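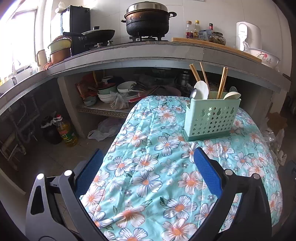

Figure 3. Dining table with quilted floral cloth and utensil holder; steamer pot on the tiled countertop behind.

4.2 Shared utensils at the table
In 25 of the 37 Asemdale households, spoons and chopsticks were kept on the dining table between meals. Figure 3 shows one such table, with a mint-green plastic holder standing on the cloth. Chopsticks and spoons share the holder - a mix we also recorded in homes with plenty of drawer space. Ortner and Quezada describe the same habit in Skullby, but only for families of five or more. We found no link with family size. Cloths were changed more often than holders were replaced, and most people we interviewed in September could not say when they had bought theirs.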